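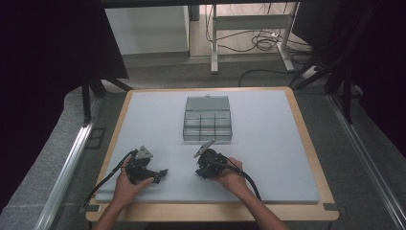
Jisten gets a new clock

The May release of Jisten, our recording and replay tool for the hand-held grippers, went out on Monday. The headline feature is that the left and right streams now agree on what time it is. This took Dzifa Opoku most of the spring and one very long whiteboard.

Until now each gripper kept its own time and the merge step made a polite guess. On slow work it hardly mattered. On two-handed jobs the replay would close one jaw a shade early, and the planner would then learn to do the same, with great confidence.

Ivan Koval has re-run the merge over all 2,817 stored sessions. Of those, 611 had drifted enough to need fixing and have been rewritten in place — the old copies stay on the Clallelholm server until Zainab Briggs wants the disk back, so be quick.

If your replay script still calls the old merge, it will run and print a warning. Osaze Okoro wrote the warning. It is fairly firm.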